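Basket task: policy ignores the marker when the tray is full

skodero
Joined: September
Posts: 31

Fine-tuned on 143 episodes of tray-to-basket sorting. Cube and duck go fine. With the marker, the arm goes over it and stalls. Head view and one wrist view, same setup: 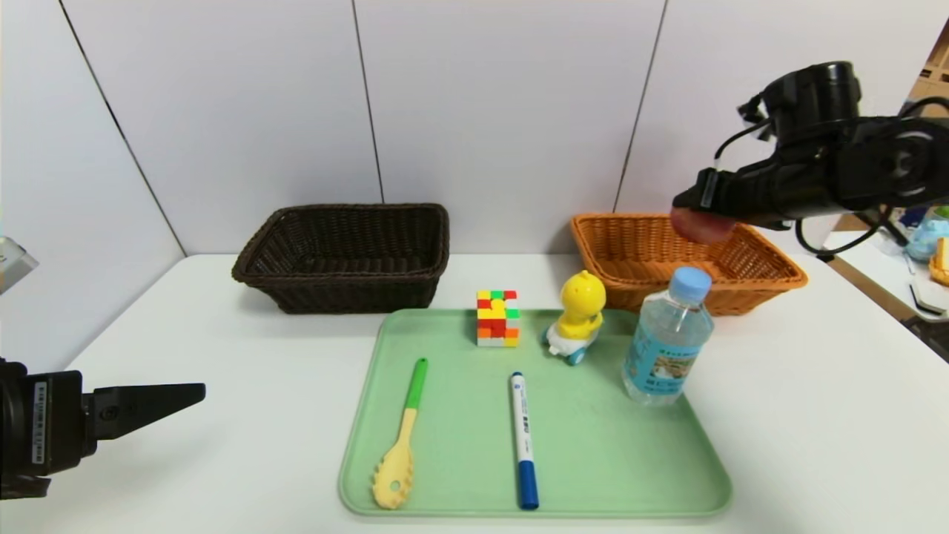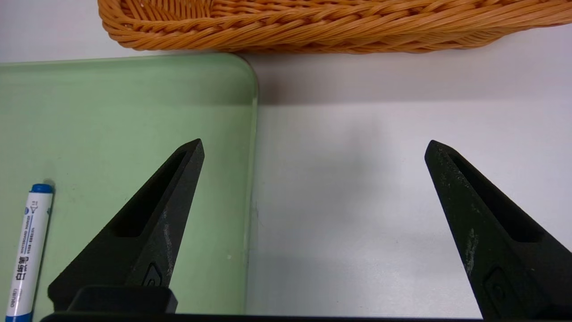
Action chunks are 19 steps and I run the full chunk before replanning. Loss looks normal. I think the wrist encoder is undertrained, so my plan is to unfreeze it and start over.

vanumar_k
I'd leave the encoder alone. Replan every few steps first – you're running open loop right when the gripper needs to correct. One config line.

Clasanov
Disagree. I had the same stall and shorter chunks only made it jitter. Check your timestamps. My wrist stream lagged the joint states by 346 ms and the policy learned to distrust it.

vanumar_k
Jitter is what temporal ensembling is for.

Clasanov
Ensembling won't fix a lag baked into the data.

skodero
Checked the logs. Wrist stream is late, but not on every episode. Going to realign and retrain with the encoder still frozen. Will try the shorter chunks on the old checkpoint while that runs.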